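Larnden rim fault

The Larnden rim fault is the name given to a recurring failure in robot grippers that pick up open crockery by pinching the wall between two fingers. The gripper closes on the rim, reports a firm hold, and then lets the item turn or slide as it is lifted. The fault was first logged at the Larnden test kitchen, run by the automation firm Stomero, and was described in a report by Joscha Brandes and Hafiz Wibisono dated Jan 24, 2021. It is also called a false hold, or in older Stomero notes a "rim roll".

Background

Stomero set up the Larnden kitchen to try out table-clearing and dish-handling routines on ordinary household items. Bowls and mugs were chosen from shop stock and were not altered to suit the robots. The fingers used at Larnden were narrow, flat and black, and were meant for boxes and handles. When the list of tasks was widened to include heavy bowls, the same fingers were kept and only the control software was changed.

The usual way to take a bowl from above is to place one finger inside and the other outside, then close them on the wall. This rim grasp needs little free space around the item, so it can be used next to a dish rack where a wider grip would not fit. It also puts the hold at one side of the bowl, a good distance from its centre of weight.
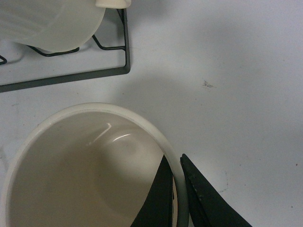

Course of the fault

A false hold passes through several stages. The fingers meet the wall at slightly different heights, because the wall of a bowl slopes. Motor current rises and the controller records contact. On lifting, the far side of the bowl stays low, and the bowl begins to turn about the line between the two fingertips. If the glaze is smooth the rim then slides down and out of the grip. The controller reads finger opening only, and the opening hardly changes until the bowl has gone.

Larnden's logs covered 3,146 rim grasps, of which 1,822 were on glazed ceramic. The report listed 16 drops, all from the glazed group. In 2 of them the bowl struck the table edge and broke, and a piece reached the floor on the operator's side. No one was hurt. Brandes and Wibisono treated those cases as the serious ones, as the work area had no side screen at the time.

The report also noted a number of partial turns that did not end in a drop. These had been marked as successful by the software and were found only when the wrist camera recordings were checked by hand.

Causes

Three causes were put forward. The first was the shape of the fingertips, which touch a curved wall over a very small area. The second was the glaze, more so when damp. The third was the force limit, which had been set low after an earlier batch of thin cups cracked and had never been raised for thicker ware.

Wibisono considered the force limit the main cause. Brandes disagreed, and argued in an appendix that more force would only hide the problem and would bring back the cracked cups. The published text gives both views and does not settle the matter.

Effect on mugs and cartons

Mugs are less prone to the fault when taken by the handle, but approach errors can cause a related failure. A mug hung upside down on a rack has its handle close to its neighbour, and a finger that arrives a little too far over will push the mug along the rail – or off it – before closing. Stomero logged these as contact faults and kept them out of the rim figures. Items standing under the path of the arm, such as a milk carton, add a further hazard, as the wrist and any hanging strap or cable must clear them on the way in and out.

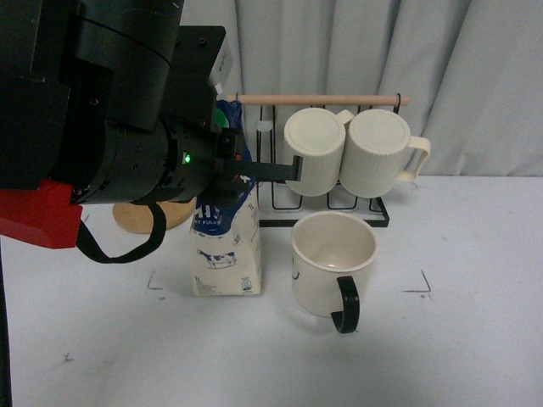

Corrective measures

Changes at Larnden began in March. The lift was split into two parts: a short raise, a pause, and then the full movement. During the pause the wrist camera view is compared with the view before the lift, and if the rim has tilted the bowl is set down again. Soft pads were tried on the fingertips but came loose in use and were dropped from the plan. A clear screen was fitted on the operator's side, and staff were told to keep their hands off the table until the arm had gone back to its rest position.

A later trial at Brelteston used the split lift with no pads and had no full drops, although lifts took longer. The Wongsuwan gripper, a design with a wider inner finger, was tested at the same site. It held bowls well but could not enter small mugs.

Use of the term

Outside Stomero the name is used loosely for any slip from a rim. The original report limits it to cases where the controller has recorded a hold – a grasp that misses the rim altogether is classed as a plain miss.

See also

Contact fault
Grip force limit
Split lift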